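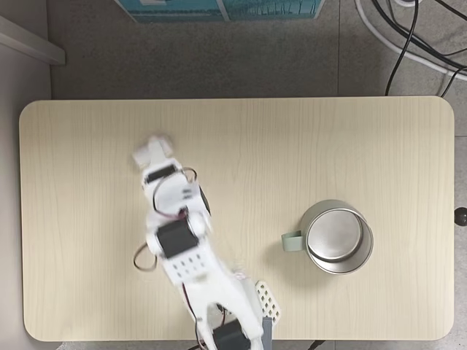 The Akamero desktop arm is sold as a kit for schools, small workshops and home users who wish to learn how a robot is put together before they learn how to program one. Its maker, Pundisix, ships it in two versions: a base kit at $855 and a kit with spare servos at $907. Both versions build into the same machine, with white 3D-printed segments driven by black servo motors and a small gripper at the far end. Much of the wiring is left exposed, and a loop of orange-red and black wire stands out beside the servo nearest the gripper. Pundisix regards this as a benefit to the learner, who can trace each lead by eye. Buyers with young children may take a different view.

Assembly is described in a printed guide of good quality. Gumaro Gallegos, who leads product support at the company, advises customers to set aside five evenings for the work and to test each joint before adding the next. The software is less complete. Motions can be recorded and played back without difficulty, but the menu for adjusting speed is hard to find, and several of its settings are not covered in the guide.

Pundisix suggests household objects for the first exercises, and a steel mug with a handle is a sensible choice. The handle gives the jaw a narrow target, while the round rim calls for more careful placement.

Mark Anthony Tagle, who teaches an evening course in Zastonthorpe, has used the kit with adult beginners and considers the price fair. He would like to see a longer warranty on the servos. Orders are handled by Dizon, the distributor, and the next shipment is due in November.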